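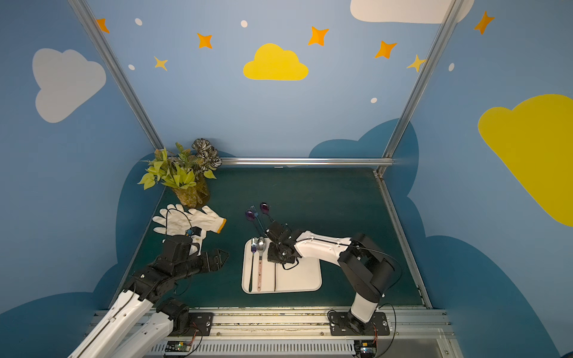
Cutlery on the white tray, purple fork and spoon just above it. September, 2:10 p.m.

September, cutlery sort, continued

Carrying on with the mixed tableware from the Storthorpe boxes. The morning went to washing and drying, the afternoon to laying out on the white tray and deciding what goes with what. Writing it up now while I still remember which bag is which.

Stock sheet stands at 2,506 pieces for the whole tableware shelf, counting cups and bowls. Of those, 1,409 have a label that matches the sheet. The rest have the old Drelthorpe numbers or no number. I am not going to fix all of that this month. Plan is to do cutlery first because the pieces are small and get lost, then bowls, then the cups if there is room on the drying rack.

Layout on the tray

Green-handled fork, pink patterned spoon and a black chopstick along the left side, parallel. Purple fork and spoon are the next ones. I want everything pointing the same way on the tray before it gets bagged. Last month we bagged straight from the sink and ended up with forks head to tail, and they scratched each other and poked holes in the bags.

The purple handles are see-through with a bulb at the end. The bulb makes them longer than they look and they do not fit the narrow Flarno drawer insert. Tried them diagonally and the drawer closes, but then nothing else fits in that slot. Moved them to the wide slot at the back for now. If more of that pattern comes out of the boxes we will need a second wide slot.

The green fork goes with the plain dark set. I had it down on the sheet as black. Under the bench light it is clearly a dark green, so I changed the entry. Anyone using the old printout should cross out "black" on that line and write it in.

Pink patterned spoon: no match found yet. I went through both open boxes and there is no fork or knife with that pattern. It could be a single. I have put it under "odd, keep" and not under "odd, discard" as it is in good shape and useful when we need a spoon that stands out from the others.

Chopstick: the other one should be in the box marked sticks and skewers. Looked and did not find it. There are several black ones in there but they are a different length, and one has a squared end. Leaving this one with the cutlery until the rest of the Storthorpe boxes are unpacked. Please do not pair it with just any black stick, we did that in the spring and had to undo it.

Gloves and plant

White cotton gloves with the yellow-orange cuffs are by the plant at the back. They are for handling dry pieces only. They pick up dish soap and then leave marks on the shiny ones. If they get damp, hang them on the hook by the sink and take a fresh pair from the cupboard. I found a damp pair balled up in the fork bin this morning and had to rewash the whole bin.

The artificial plant stays in the back left corner. It needs dusting, mostly the heart-shaped leaves since they collect the most. A dry paintbrush does it better than a cloth. Do not use the spray cleaner on it, the last one went sticky and collected lint for weeks. The amber pot can be wiped with a wet cloth as usual.

Washing notes

Soak was 10 minutes in warm water with a little soap. That was enough for most of it. Price sticker glue on the spoon handles needed longer, and I ended up using cooking oil on a paper towel, then soap again. Patterned handles should not go in the hot soak at all. I did one as a test and the pattern got dull at the edge, so patterned handles get a hand wash only from now on.

Drying took 40 minutes on the rack with the window open. Pieces with a join between handle and metal hold water in the join. Shake them handle up, then lay them flat on a towel. If they go in the drawer too soon there is a brown line at the join by the next day.

Bags and labels

Used the last of the medium zip bags. The large ones work but the cutlery slides around in them. Singhal order sheet is on the clipboard, I added medium bags and a roll of the small white labels. The labels go on the bag and not on the handle. The ones stuck to handles in the first batch came off in the sink and blocked the strainer.

Order for writing a label: piece, handle color, set name, box it came from. Leave the set name blank if not sure. A blank is easier to fill in than a wrong name is to find. I left it blank on the pink spoon and wrote "single?" in pencil.

Tray itself

Wiped down before use and will need it again after. The rounded corners are easy to clean. I would like one more of the same so that clean and sorted can be kept apart. Have been using a folded towel as the second tray and things roll off it, spoons mainly.

Still to do

Finish the purple pieces and enter them on the sheet.
Go through the third Storthorpe box for the other chopstick and anything with the pink pattern.
Change the fork entry on the printed copy by the door too.
Cut a wider slot for the Flarno drawer, or order the wide insert if it is not too much.
Dust the plant.
Gloves back in the cupboard at the end of the day.

4:45 p.m. Third box is open. Mostly serving spoons and one can opener, no chopstick so far. The lower layer is wrapped in newspaper and I will start on that tomorrow.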